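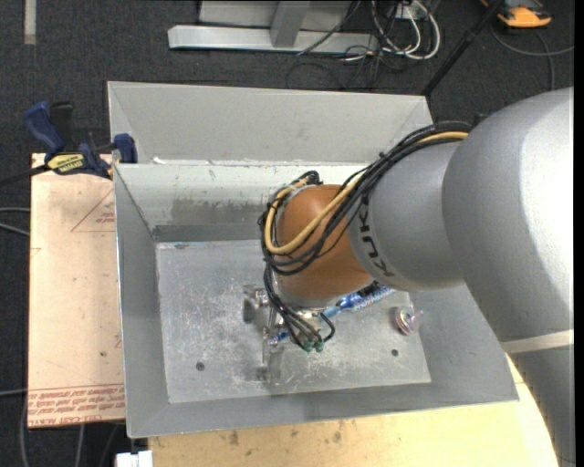
Princombe Odd Lots
Frequently Asked Questions
Last updated 30 May 2020

Hi, I'm Shabnam Jadoon, and I buy, sort and sell the small stuff that ends up at the bottom of drawers, boxes and store returns. Tubes, tins, trinkets, tape, little bottles, marbles, key rings, things with a swirl in them that I can't name. I get the same questions over and over by email (which I love, please keep writing!), so I've put the answers on one page. If yours isn't in the list, my address is at the bottom.

What is an odd lot, anyway?

It's a mixed batch of small household things sold together at one price. Some of it comes from stores that are closing or clearing a shelf, some from house clear-outs, and some from people who have just moved and can't face one more box. I don't make any of it and I don't pretend to know where every piece started out. A typical lot has a bit of bathroom, a bit of kitchen, a bit of desk and a few things that are there purely to be pretty.

Do you sell the items one at a time?

Not on the website, no. I tried it in April and spent a whole evening listing buttons. If you come to the Flestcombe counter you can pick single pieces out of the rummage tray and pay by the handful, but online it's lots only.

Why do you sort in metal bins?

I get asked this one a lot, usually by people who are setting up a craft room and want to copy me! I started with cardboard boxes and they gave out at the corners. Then I had plastic tubs, and anything sticky that leaked in there was in there for good. Sheet metal wipes clean. Gray is also a very good color to sort against – a blue cap or a pink bead jumps right out at you, where on a patterned tray you'd go straight past it.

The other thing I like is a flared side. When the panels slope outward the light gets all the way down and you can get your wrist in without scraping it. A straight-sided bin looks neater on a shelf, I'll give you that, but you'll be fishing in the dark.

Where can I get bins like that?

Restaurant supply places, farm auctions, anybody closing down a workshop. Look inside at the corner seams before you pay. Run a gloved finger down each one, and if it snags, ask them to knock something off the price and then file it down at home. I wouldn't buy one sight unseen. Check the floor too, a bowed floor means everything round rolls to the middle and sits there in a heap.

They're noisy. Is there a way around that?

You mean the clatter! Yes, it's awful, my sister used to leave the house. A cut-down yoga mat under the bin (under it, not inside) takes most of the ring out. Inside, I leave the metal bare. I did try a felt liner and every paper clip in Preltlow worked its way into it.

How do you actually sort a bin?

Slower than you'd think, and in the same order every time.

I go for tubes and bottles first. They're the only things that can ruin everything else, so they come out before I've had my coffee. Each one gets a look at the cap and a gentle squeeze over a paper towel, and then it stands upright in a rack.

Then round things. Marbles, beads, glass bits, bouncy balls, anything that rolls. These go in a muffin tin. I can't tell you how much I recommend a muffin tin. They'll stay where you put them and you can see them all from above.

After that it's flat things, then long things, then whatever is left, which I call the gravel. The gravel gets sieved through a colander and I go through it sitting down.

I'm doing this at home with one junk drawer. Do I need a bin?

No, use a roasting pan. Tip the drawer into it, do tubes, then rounds, then flats, and stop when you get bored. A half-sorted drawer is a huge improvement on an unsorted one and you can always come back to it. Put the pan on a damp dishcloth so it doesn't skate across the counter.

What do you do with tubes that have no readable label?

If there's printing left on it, I read what I can and look it up. If the printing's worn off, or I only have half of it, it doesn't go in a lot. I don't guess from the color. Plenty of blue and white tubes out there are toothpaste and plenty of them are glue, and I once had hand cream and grout sealer side by side that could have been cousins. Unknown tubes go in a separate box and I take them to the household waste drop-off.

Are the tubes and bottles you do sell full?

Some are, some aren't, and the lot page will say "sealed," "opened" or "empty." Craft people like the empties for props and dollhouses, so I list those on their own as often as I can. I never sell opened cosmetics, medicine or food. Sealed cosmetics I'll sell if there's a date on them and it hasn't passed.

Can I ask for a lot with lots of shiny things in it?

You can, and you wouldn't be the first! Choose the Talpur lot. It's the one I fill from the muffin tin, so it's mostly glass, clear resin, buttons with a gleam on them, swirly rounds, loose charms and so on. I named it after the street where I bought my first box of beads. There's no guarantee of any particular color, but if you leave a note saying "pinks and greens please" I'll lean that way if I have them.

How big are the lots?

There are three sizes and they go by piece count.

The Pocket is 11 pieces. It's a nice little present, and good for a rainy afternoon with one child.

The Drawer is 300 pieces, nearly always mixed, and it's the one I sell the most of.

The Bin is 500 pieces and it's heavy. Please think about your stairs before you order it. I pack it in two bags inside one box so you can at least carry it up in two trips.

Do you really count them?

The Pocket I do by eye. The Drawer and the Bin I weigh by type and then check a bag by hand. If you count yours and you're short, write to me and I'll send the difference, no questions. A very patient lady did this with four Drawers and I ended up owing her a teaspoon.

How many lots have you sold?

2,332 as of this update. I keep a tally in a notebook by the door and I'm a little too proud of it.

Is everything clean?

Everything hard gets wiped with warm soapy water and dried on a rack. Metal pieces get dried with a towel straight away. Glass gets an extra polish if it's going in a Talpur lot. Fabric and paper don't get washed – I just shake them out and leave out anything that smells. I'd still give things a rinse at your end, especially if they're going near kids or food.

How do I get sticky residue off glass and resin?

For glass, a little cooking oil on a cotton ball, leave it a few minutes, wipe, then dish soap. For resin or clear plastic be more careful. Warm water and soap first, and only soap if you can manage it. Nail polish remover will fog clear plastic in seconds and it won't come back. Ask me how many pendants I learned that on. (Don't.)

Are the lots safe for small children?

No. It's small parts from top to bottom, and I say so on every lot page. Older kids do great with them and teachers buy a lot of Drawers for sorting games, but it's up to you to go through it before it hits the table.

Can I send something back?

Yes, within 30 days, as long as it's the whole lot. I can't take back part of one. I know that's annoying when you wanted the beads and got clothespins, but once it's been split up I can't resell it as anything. You pay the postage back unless I've sent you the wrong size, in which case I do.

Do you buy from the public?

I do! Shoe box and upward. Send me a picture with good light, taken from straight above, and spread things out a bit so they aren't all on top of each other. Don't bother sorting it first, I'd rather do that myself. I don't take batteries, lighters, blades, loose pills or anything under pressure, so please pull those out before you bring it over.

Do you ship outside the country?

Not right now. I used to, but the customs form wants me to list the contents, and there's only so much room on it.

Can I come and watch you sort?

People do ask! The sorting room at Preltlow isn't open to visitors, there's hardly room to turn around. The Flestcombe counter is, though, and there's usually a tray on the go there. You're welcome to stand and chat, and if you spot a marble before I do, I'll let you have it.

How do I reach you?

Use the contact form, or write to shabnam at the Princombe address on your packing slip. I answer in the evenings once the bins are wiped down. If you've had no reply in three days, try me again, as it's probably under a pile.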